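Kapitel 5
Oberflächen lesen: Putz, Beton und Holz im Innenraum
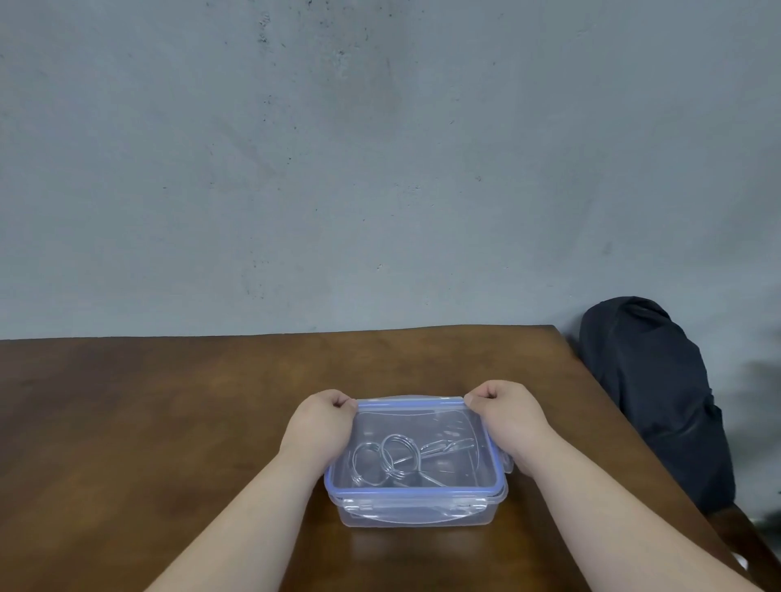
Abb. 5.1 Graue Wand mit fleckigem Verlauf und kleinen dunklen Poren, davor eine glänzend lackierte Tischplatte aus braunem Holz.

Lernziele
Nach der Arbeit mit diesem Kapitel können Sie
– mineralische Wandoberflächen nach Bindemittel und Verarbeitung einordnen,
– den Einfluss des Lichteinfalls auf die Wahrnehmung einer Fläche erklären,
– Glanzgrade benennen und für eine Nutzung passend auswählen,
– ein einfaches Oberflächenprotokoll führen.

5.1 Warum wir mit der Wand anfangen

Fahren Sie einmal mit der flachen Hand über die nächste Wand. Wirklich, legen Sie das Buch kurz weg! Ist sie rau oder glatt, kühl oder fast hautwarm, bleibt etwas an den Fingern hängen? Die meisten von uns verbringen den größten Teil des Tages zwischen Wänden und könnten abends kaum sagen, woraus sie bestehen. Dabei steckt in ein paar Millimetern Putz eine ganze Handwerksgeschichte: die Wahl des Sandes, das Mischungsverhältnis, die Hand am Glätter, das Wetter an dem Tag, an dem aufgetragen wurde.

In den ersten vier Kapiteln ging es um Grundrisse, Proportionen und Wegeführung, also um den Raum als Plan. Jetzt kommen wir ihm so nahe, dass man ihn anfassen kann. Für mich ist das der schönste Teil des ganzen Faches, und ich hoffe, dass es Ihnen am Ende des Kapitels ähnlich geht.

Mineralische Flächen sind fast nie gleichmäßig. Beim Anziehen des Mörtels wandert Wasser an die Oberfläche und nimmt feine Bindemittelteilchen mit. Wo der Untergrund stärker saugt, trocknet der Putz schneller und wird oft heller; wo länger geglättet wurde, verdichtet sich die Haut und dunkelt nach. Das Ergebnis nennt man Wolkigkeit. Ältere Lehrbücher führen sie unter den Mängeln auf, heute wird sie häufig ausdrücklich bestellt. Poren wiederum entstehen durch eingeschlossene Luft. Beim Sichtbeton heißen größere Exemplare Lunker, und über ihre zulässige Größe lässt sich auf der Baustelle ausdauernd streiten.

5.2 Kühl neben warm

Ein graues Material wirkt selten einfach grau. Neben einem rötlichen oder orangebraunen Holz kippt es ins Bläuliche, neben einem blauen Teppich kann dieselbe Wand beinahe beige erscheinen. Dieser Simultankontrast ist Ihnen aus der Farbenlehre bekannt, im Innenraum begegnet er uns ständig und meistens ungeplant (vgl. Abb. 5.1). Wer Muster nur einzeln auf weißem Karton beurteilt, erlebt beim Einbau deshalb gern Überraschungen. Legen Sie Proben immer nebeneinander, und zwar in der Lage, die sie später haben werden: Wandmuster senkrecht, Bodenmuster waagerecht.

Die Lage ist wichtiger, als viele glauben. Eine waagerechte Fläche fängt das Licht von Decke und Fenster, eine senkrechte wird davon oft nur gestreift. Streiflicht holt jede Unebenheit hervor, und ein Putz, der am Vormittag tadellos aussah, zeigt am späten Nachmittag plötzlich jeden Kellenschlag. Lackiertes Holz dagegen spiegelt. Es bekommt helle Zonen, in denen die Maserung zurücktritt, und diese Zonen wandern mit, wenn Sie um den Tisch herumgehen. Probieren Sie es aus, es macht Spaß!

5.3 Fallbeispiel: der Lesesaal in Plukcombe

Als das Büro Szabó den Lesesaal in Plukcombe umbaute, standen 16 Putzmuster zur Wahl. Die Projektleiterin Veronika Rácz ließ sie im Dezember an der Nordwand anbringen, bei denkbar schwachem Tageslicht. Drei Muster, die im Büro als langweilig gegolten hatten, gewannen dort erstaunlich an Tiefe. Ausgeführt wurde schließlich ein zweilagiger Kalkputz auf 119 Quadratmetern, die obere Lage mit der Stahlkelle geglättet und ohne Anstrich belassen.

Für die Lesetische schlug die Tischlerin Marjatta Rantala zunächst einen Hochglanzlack vor. Ein Probetisch genügte, um die Blendung durch die Leselampen zu bemerken, und man einigte sich auf seidenmatt. Rácz notierte dazu im Bauprotokoll: »Die Wand darf unruhig sein, wenn der Tisch ruhig ist.« Über diesen Satz werden wir in Abschnitt 5.6 noch diskutieren, denn man kann ihn mit guten Gründen auch umdrehen.

Aufgabe 5.1
Wählen Sie eine unverkleidete Wand in Ihrem Umfeld. Beobachten Sie eine Fläche von 80 mal 80 Zentimetern morgens, mittags und abends jeweils 10 Minuten lang. Halten Sie Farbton, Flecken, Poren und Glanz in Stichworten fest und fertigen Sie zu jedem Zeitpunkt eine Bleistiftskizze an.

Schlüsselbegriffe: Wolkigkeit, Lunker, Simultankontrast, Streiflicht, Glanzgrad

5.4 Bindemittel im Überblick

Kalk, Gips, Zement und Lehm bilden die vier Gruppen, mit denen wir es im Innenausbau zu tun haben. Beginnen wir mit dem Kalk.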